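Software Engineer, Perception and Data Tooling (Cladico)

Location: Dradlow, on site
Type: Full time, permanent
Openings: 2
Applications close: Nov 15, 2025

Cladico builds the software that turns human demonstrations into training data for manipulation policies. Operators perform household and light assembly tasks with hand-held grippers, and the recordings go through a pipeline we call Gil. Gil handles time alignment, pose estimation, segmentation, quality checks and export. The policies trained on its output are evaluated on fixed arms at our Cudau site.

As of August, Gil has processed 3,429 sessions. The current version was written for a single recording station. It now has to serve several stations in the same hall, with operators who move between them, and parts of it do not scale well. The two engineers hired under this posting will own that work.

Most of the open problems are in state estimation. Gripper pose comes from visual-inertial tracking, which drifts when the view is filled by a close, low-texture surface or when other people walk through the background. Glossy floors and large windows make this worse. We correct against printed markers where they are visible and reject the segment where they are not. The rejection rule is too conservative and discards usable data.

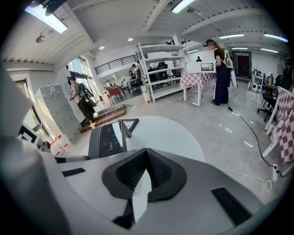 Recording hall, seen from a hand-held gripper. Operators with backpack rigs are at left and right.

What you will work on

- Replacing the per-station tracker with a shared map of the hall that all grippers localize against
- Clock synchronization between grippers, headsets and backpack computers, with the offset error logged per session
- Automatic calibration checks at session start, with a clear pass or fail shown to the operator
- A planner-side replay tool that takes a recorded trajectory, tests it against arm joint limits and reports the first infeasible pose
- Reducing the export queue - a session currently takes 30 minutes from upload to a reviewable result

You will also spend time in the hall. Engineers on this team record their own sessions when they change anything the operators touch.

Requirements

- Strong C++ and Python, with code you have maintained in production
- Working knowledge of visual-inertial odometry, bundle adjustment or factor graph optimization
- Experience with multi-camera calibration, including lenses with heavy distortion
- Comfort with Linux, containers and version-controlled configuration
- Ability to write a design note that another engineer can review without a meeting

Useful, not required

- Imitation learning or policy evaluation on real arms
- Motion planning for 6- or 7-axis manipulators
- Headset runtime development
- Storage and scheduling for large video datasets

Gil's regression suite must reproduce 99 percent of its reference segments before a change is merged. New hires are expected to extend the suite, which has thin coverage of fast wrist rotation and of sessions where two operators work near each other.

Terms

Standard working week with flexible start times. Some travel to Cudau for evaluation runs, normally a day at a time. Recording shifts are scheduled in advance and count as working time. Relocation support is available. We cannot offer fully remote work for this role.

How to apply

Send a resume and one technical sample through the application form on the Cladico careers page. A sample can be a repository, a paper, or a short write-up of a bug you traced through a sensor or timing stack. Please do not send work covered by a confidentiality agreement.

The process is a phone screen, a take-home task on a supplied recording, and a day on site in Dradlow. The take-home task is paid. Applicants who reach the on-site stage receive written feedback.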